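**Tista 双臂工作台（套件 / 图纸 / 成品台面可预约试用）**

更新：2025年6月5日

先报价格，省得大家往下翻半天：全套散件 2,248 元，含双臂、前横梁、立柱、三面围板、桌垫、线材和控制板，不含电脑，不含电源插排。只要图纸和打印文件的话写信来，我直接发。

Tista 是我在 Brirdale 的共享工坊里一点点攒出来的。最早只有一条手臂，夹在餐桌边上，一动整张桌子跟着晃，杯子里的水都起圈（家里人意见很大！）。后来搬进工坊，有了固定的工位，才算正经做成一张台子：前面一根横梁，两条手臂都固定在上面，中间留一块平的桌面，左右和后面围起来。现在这一版我自己用得很顺手，工坊里也陆续有人来问能不能照着做一套，于是就有了这个页面。

## 它适合干什么

小件，轻的，放在桌面上能够得着的东西。我自己最常拿来练的是钥匙串。听起来挺无聊的对吧？可是钥匙串真的难缠：圈套着圈，塑料牌子到处翻，你从这边拎起来，那边又缠住了。一条手臂对付它特别狼狈，两条手臂就有意思多了，一边捏住环，另一边去拨牌子，节奏对上的时候看着很过瘾。

除了钥匙，我还玩过布条、扎带、笔帽、一小截一小截的热缩管。布条最好上手，笔帽最气人，老滚。

太重的别试。夹爪这一头我自己定的上限是 50 克，超过了关节会发热，时间长了位置也会漂。想搬罐头的朋友请出门左转，Tista 搬不动。
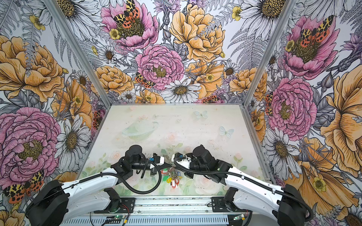

*双臂就位，中间是我那串练手的钥匙。*

## 结构，从下往上说

**前横梁。** 两条手臂的底座都装在这根金属横梁上，这是整张台子里我改得最多的地方。第一版我把两个底座分开固定在桌板上，看着也挺牢，结果每次换桌板都得重新标定一遍，烦得要命。现在两边共用一根梁，梁不动，两臂的相对位置就不动，桌板随便换。横梁全长 800 毫米，买料的时候让店里直接切好，自己锯很难锯得方正，我锯废过。

**立柱。** 后面两个角各一根铝立柱，围板靠着它装。立柱和底板之间一定要先用角尺靠一遍再拧死！角要是歪了，围板装上去会顶着，过几天自己就鼓出来。

**围板。** 左、后、右三面。前面敞开，方便伸手进去摆东西。图案你自己挑，套件里默认发花卉那款，牡丹、雏菊、蛾子，整面都是。也可以不要面纸，自己贴喜欢的，围板尺寸图纸里都标了。贴的时候从中间往两边赶，别从一头硬推，不然最后一截准有泡。

**桌垫。** 印花的，浅色，铺在底板上。垫子要比底板略小一点点，留一条缝，热天它会胀，顶到围板就拱起来了。清洁用拧干的湿布就够，酒精别用，我用酒精擦旧垫子，擦掉了一块颜色。

**手臂。** 白色连杆，黑色关节。连杆是打印件，文件在图纸包里。我试过把壁做薄，想减点重量，末端一加速就抖，后来又加回去了，所以请不要自作聪明去改填充（我就是那个自作聪明的人）。关节装之前每一个都要单独上电转一下，先把编号写进去再装，装完了再改编号得拆半条手臂。

**夹爪。** 两指平行开合。指头是 Grasta 的那套文件改的，我把指尖收窄了，好伸进钥匙圈里去。指尖是易耗品，磨圆了就换，套件里每边都多给一副。

**线。** 黑色波纹管从夹爪那头一路走下来，中间故意留了一大圈余量。余量这个事我要啰嗦几句：手臂伸到最远的时候管子刚好不绷，收回来的时候它自己垂成一个弧，这样最好。绷着走的话，插头那里会先松，而且是那种时好时坏的松，能让你查一个晚上。我给插头那一侧加了扎带，扎带不要勒死，能转一点点最理想。

**控制板。** 左右各一块小板，都装在横梁上。红线黑线是供电，插之前看两遍。反接一次，板子就没了，别问我怎么知道的。

## 装配时间和工具

照着图纸，一个人慢慢装，从拆箱到两条手臂都能动，我留的是一个周末。Rūta Sepp 帮我试装了第一套散件，她以前只拼过书架，也装下来了，中间给我写了一长串意见，大部分是骂我图纸上的箭头画得不清楚。箭头已经全部重画过了，谢谢 Rūta！

工具要一套内六角、一把角尺、一把小十字、剪钳，还有一个放螺丝的盘子。最好是带磁的盘子，螺丝很小，掉地上基本就跟它告别了。

套件里螺丝按袋分好，袋上写着步骤号。请按步骤拆袋，一次全倒出来的话……嗯，祝你好运。

## 调试顺序

我自己的顺序是这样，写在这里给大家抄：

1. 先不装夹爪，只跑关节归零，看两条手臂的零位是不是左右对称。
2. 装上夹爪，空夹，开合各来几遍，听声音。有咔咔声就是指头的滑槽里有毛刺，拆下来用细砂纸带两下。
3. 把速度调到最低，让两个夹爪往桌面中间靠，手放在急停上。两边的软件限位一定要在这一步设好，它们俩是真的会撞到一起的。
4. 放一件软的东西进去，布条最合适。
5. 最后才上硬的、乱的，比如钥匙。

第三步我见过太多人跳过去。撞一次，轻的掉指尖，重的要换关节，关节单买可不便宜。
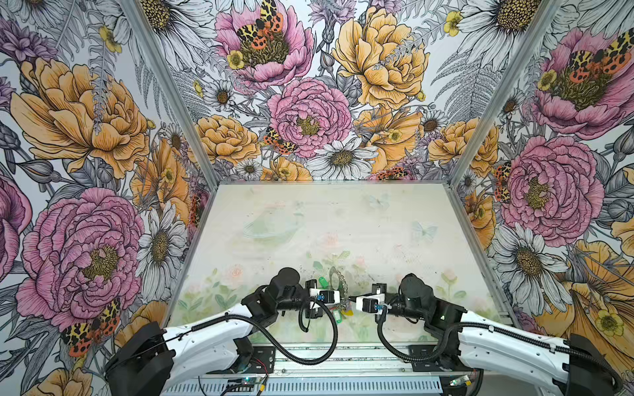 *两个夹爪隔着钥匙牌对着，速度还是最低档。*

## 关于钥匙串，多聊几句

有人写信问我为什么不用积木块，积木多规矩啊。积木我也练，第一天练积木，第二天就腻了。钥匙圈是会反抗的东西：金属圈滑，塑料牌子有弹性，环与环之间还能转，你夹住的那个点和它真正受力的那个点常常是两个地方。夹爪闭得太紧，圈会从指缝里弹出去；闭得太松，一抬就滑。我现在的做法是先闭到刚碰上，停一下，再慢慢加力。

还有角度。指头平着进去，十次有九次会把整串推走，要斜着从上面下去，尖儿先探进圈里。另一边的手臂别闲着，在旁边轻轻抵住就行，作用跟你写字时按着纸的那只手差不多。

想自己配一串练习用的，我的建议是牌子颜色选差得远一点的，红、绿、蓝、黄都好，别挑一堆深浅不同的灰。钥匙用开不了门的旧钥匙。（我有一回拿工坊储物柜的钥匙去练，练完顺手留在台子里，第二天 Ridgeway 那边来取料的人等了我半个钟头，很不好意思。）

## 腕部小相机（选配）

腕部可以加一个小相机，从夹爪旁边斜着往前看。俯视的大画面适合看整体，可夹爪一压下去，指尖正好挡住你最想看的地方，这时候腕部那一路就派上用场了。我强烈推荐加！

支架文件在图纸包里，装的时候注意两件事。相机的线要跟着波纹管一起走，不要单独甩在外面，甩在外面迟早被另一条手臂勾住。对焦请按指尖的距离来调，调远了墙上的花会很清楚，指尖糊成一团，我第一次就是这么调的，还夸了半天画质好。

光线也提一下。桌面浅，钥匙圈又亮，灯直打下来会有一片白的反光。我把灯挪高，再蒙一层硫酸纸，就舒服多了。
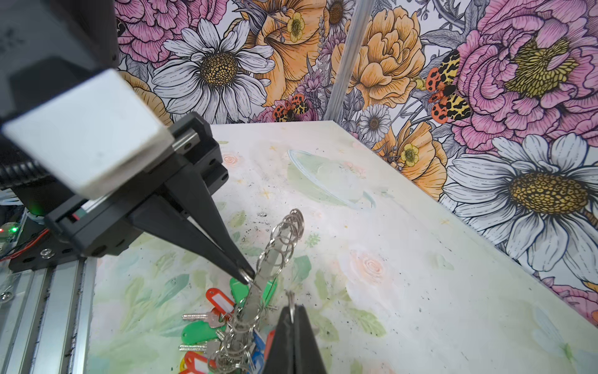 **桌面可以换成自己的板子吗？**

换板没问题，板面平整、边长不超过底板图纸上的尺寸就行。手臂都在横梁上，换完不用重新标定两臂之间的关系，只需要把桌面高度重新量一次，在设置里改掉那个数。太滑的板面（比如玻璃）我不推荐，小东西一碰就跑。

## 日常保养

没什么复杂的，我贴在工位旁边的条子就这么几行：

- 每次用完，手臂回到收起位再断电。直接断电它会一头栽下去。
- 横梁上的螺丝，新装的头一个月多拧几次，之后偶尔摸一摸。
- 指尖看一眼，磨出亮边了就换。
- 波纹管两头的扎带，断了马上补，别想着下次。
- 桌垫上的灰和黑点子拿湿布带一下。我自己这条执行得很差。

## 已知的小毛病

卖东西的页面一般不写这个，可我宁愿你买之前就知道。

收起位的时候，波纹管会往前面耷拉一点，路过容易挂到袖子。我在试一种带卡扣的小夹子，做好了会把文件补进图纸包，买过的直接发给你。

两条手臂同时全速运动时，横梁会有一点嗡嗡声，工坊里听不出来，晚上在家里会比较明显。底下垫一层毛毡能好很多。

夹爪闭合到底的时候，有的批次会差一丝丝闭不严，夹纸片会漏。设置里有一个补偿值，从小往大加，够用就停。

控制板上的绿灯夜里挺亮的，嫌晃眼就贴一小块胶带，别把散热的地方盖住就行。

## 订购和试用

散件我是一批一批备的，这一批做 5 套，先写信的先排。下一批要等到八月，中间我得腾出时间重做关节的走线。付款之后按顺序发，发之前我会把每个关节都上电跑一遍，把编号写在胶带上给你贴好。

想先上手摸一摸的，可以来 Brirdale 的工坊试，提前跟 Laine Org 约时间，工位表在 Laine 手上，我自己经常记混。试用不收钱，带上你想让它夹的小东西（记得，50 克以内！），我也很想看看大家都会带什么来。

运输途中打印件要是有磕碰，拍个照给我，我补寄。指尖、扎带、螺丝这类小件，缺了也直接说，运费我出。

写信请在标题里写上 Tista，再写清楚要全套、只要图纸，还是要约试用。要腕部相机支架的也一起说，我放进同一个箱子里。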